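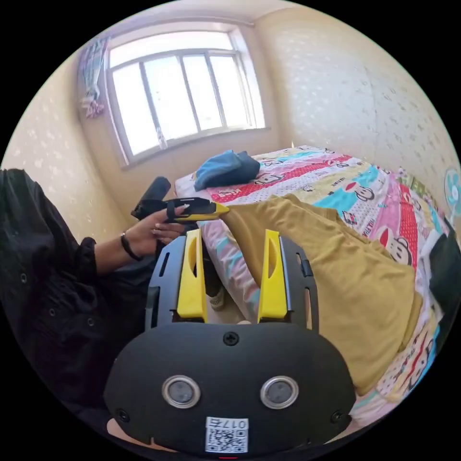 Comparing Two Finger Designs for Hand-Held Grippers: An Interview with Bohumila Zeman

Bohumila Zeman joined Fendmont in June as head of end-effector evaluation. Her group tests hand-held grippers before they are issued to the people who record household tasks with them. Its latest comparison set the slotted yellow finger now in general use against a solid finger supplied by Wadenex. She spoke with the Fendmont newsletter on Sat 17 October.

The comparison was carried out in furnished homes, with bed making as the main task. Zeman considers bedding a demanding test. "A blanket has no fixed shape and no obvious place to take hold of it," she said. "On a bench with wooden blocks, the two designs scored almost the same. With a blanket and a printed sheet in an ordinary bedroom, the differences were plain within the first morning."

Each finger design was used for 100 grasps on blankets and 100 on sheets. A grasp was counted as good if the cloth stayed between the fingers while the operator carried it the length of the bed. The slotted finger held blankets more reliably. The solid finger did slightly better on thin sheets, where the edge of the slot sometimes caught a fold and pulled it out of line.

Asked why the group had kept the slotted design all the same, Zeman pointed to the weight of the tool. "Our operators work with a gripper in each hand, and a session can be long," she said. "The solid pair adds 15 grams at the far end of the tool. It does not sound like much, but every operator mentioned it in the written comments."

Radomír Dvořáček, who maintains the tools, raised a separate point about the housing. The rear panel is held by cross-head screws, and he would like the fingers to be as simple to remove. "At present I can open the back in a minute – the fingers take far longer," he said. "If we are going to offer two kinds, the operator should be able to change them between rooms."

Daylight was the other concern. Several of the test bedrooms had large windows directly beyond the bed, and the group repeated part of the work with the curtains drawn. Zeman said that the recordings from both conditions were still being reviewed and that she would not comment on them before the review was finished.

The evaluation will continue with towels and clothing. A third finger, developed under the name Vunoleo, has a softer inner face and will be tested on the same terms. Dvořáček has asked for 200 grasps per material this time. Zeman has agreed to the larger number for towels and has yet to decide on the rest.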